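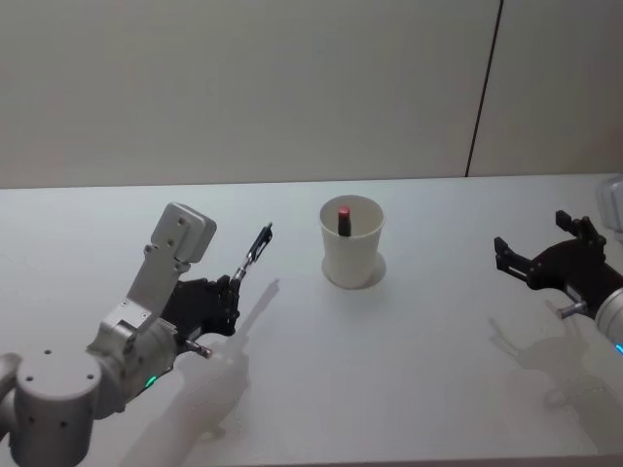 **Open day at the Stamero demonstration hall: visitor comments**

**oiling_ng** (moderator)
The Stamero demonstration hall will receive visitors again in September, and members who attended the spring session on March 20, 2025 are asked to record their observations in this thread. The program that morning covered two-arm handling of small goods. The station consisted of a white table, a multi-fingered hand on one arm, an open two-fingered gripper on the other, and a white cup between them with a small red-tipped item standing inside. Comments will be forwarded to the organizers. Please keep to matters that concern the visit.

- Oi-ling Ng

**k_lykkegaard**
I attended on behalf of Hostley. The presentation was well prepared and the speaker, Mr. King-fai Lo, answered technical questions in full. My reservation concerns the layout. A group of 20 persons was admitted at one time and those in the second row could not follow the work at table height. A screen on the side wall would correct this.

Ketill Lykkegaard

**lihua.kwok**
I do not agree that the group was too large. The notice sent to members stated the number in advance, and the demonstration was repeated for those who wished to remain. I stayed for the repeat and had a clear view from the left side.

I would raise a different point. The choice of two unlike hands was mentioned only in passing. For our department this was the main subject of interest, as we are required to decide between one type of end tool and two before the next budget period.

**k_lykkegaard**
The repeat was not announced in the room where I was seated. If it was announced at the front, then the point about the layout stands.

**ycshek**
With respect to the question of unlike hands: Mr. Lo's answer, as I noted it, was that the gripper is intended for holding the container and the fingered hand for the item inside it. He added that the roles can be exchanged. I asked whether this had been tested on a production line and was told that the Zalewska site has logged 2,000 cycles. No failure rate was given. I consider that a serious omission in an event addressed to buyers.

Yung-ching Shek

**lihua.kwok**
Thank you, that is useful. I had understood the Zalewska figure to refer to a single-arm installation. Can anyone confirm?

**ycshek**
My notes say two arms. I may have written it down incorrectly and will ask.

**trivimia_desk**
Trivimia assisted with registration for the open day. The handout is available on request and lists the Zalewska installation on page 8. It is described there as a two-arm cell. The failure rate is not included. We have passed the request for it to the presenters, together with the remark about the screen.

**k_lykkegaard**
Noted, and thank you. Please also correct the room number on the visitor notice. It directed several of us to Room 204, which was locked.

**oiling_ng** (moderator)
The room number has been corrected. Registration for September will be posted in a separate thread. This one remains open for the reply on failure rates.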